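Display board (tabletop arranging)

A display board is a flat panel laid on a table to hold small objects while they are sorted, compared or set out in groups. It is used by hobby collectors, in classrooms and in small museums. The board is usually pale and placed on a cloth of a stronger color, so that its outline is easy to find.

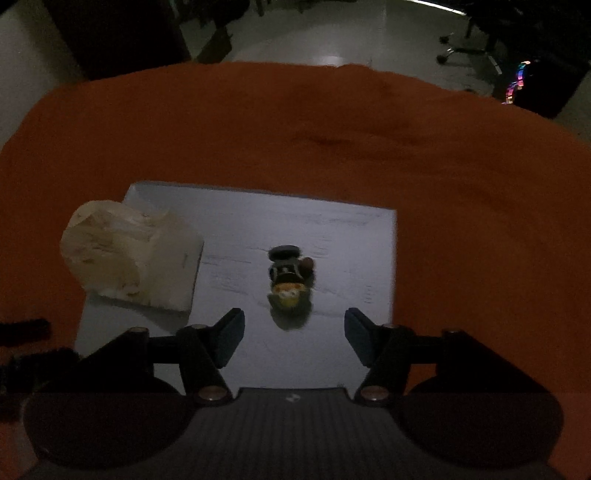 Objects placed on a board range from minerals and shells to toys and souvenirs. Mixed groupings are common in home collections, where pieces are kept together by owner and not by type. A chunky cream rock may share a white board with a small toy figurine on an orange cloth. Heavy pieces are normally set down first - lighter ones can then be moved without disturbing them. The Drastaveo hobby collection, which lists 1,726 items, sorts its pieces on boards before they are shelved.

Wear

Boards mark with use. Rough stone and metal bases leave scratches, and dragging an object does more damage than lifting it. Fine scratches, often in parallel groups, do not affect how the board works, although they can catch the light. The Zustine handbook advises turning a board over every 3 months and replacing it after about 4 years.

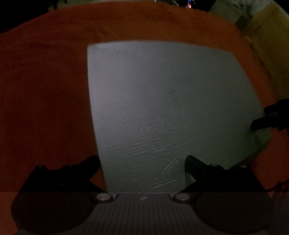 Cheng disagrees with the advice on replacement, writing in the newsletter Eka that a scratched board grips small pieces better than a new one and should be kept until it warps.

See also: Mineral collecting; Shadow box; Sorting tray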